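Plendo 600 Tea Towel and Cloth Dryer

Fitted to the wall above a radiator or on the back of a pantry door, the Plendo 600 is the airer we wish we'd had in our first flat. Five arms fold out when you need them and drop flat when you don't, and each one is long enough for a full-sized tea towel hung without a crease down the middle.
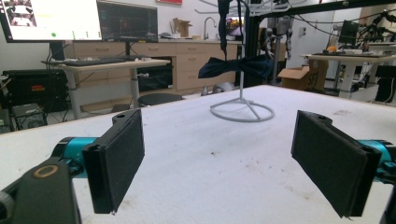
The arms are solid beech, oiled by hand in our Baltthorpe workshop, and they turn on a single steel pin. Mayu Hirano drew the first version for her mum's narrow kitchen, and we've hardly changed it! The only real alteration is the stop at the end of each arm - a little raised lip that keeps silky cloths from sliding off when someone slams the door.

Width folded: 100 mm
Arm length: 600 mm
Finish: clear oil or Fuentealba green
Order code: 1513
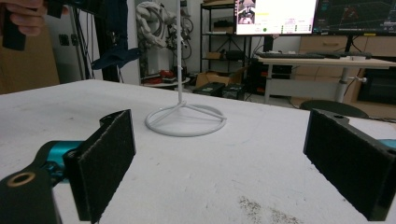
Fixings for brick and plasterboard are in the box, along with a paper template you tape to the wall before drilling. Do check for pipes first. Re-oil the arms once a year or so (any food-safe oil will do, and walnut smells lovely) and wipe off what hasn't soaked in after half an hour.

The green is mixed for us in small batches, so two dryers bought months apart may differ slightly. Kenta Katayama looks after spares and can send a single arm or a new pin if one goes missing in a house move. The next batch in green is due in June.

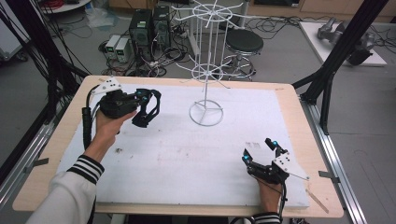 Can I hang wet jumpers on it?
It's best kept for towels, cloths and socks. A soaked jumper is too heavy for one arm, so dry it flat and use the Plendo for everything else.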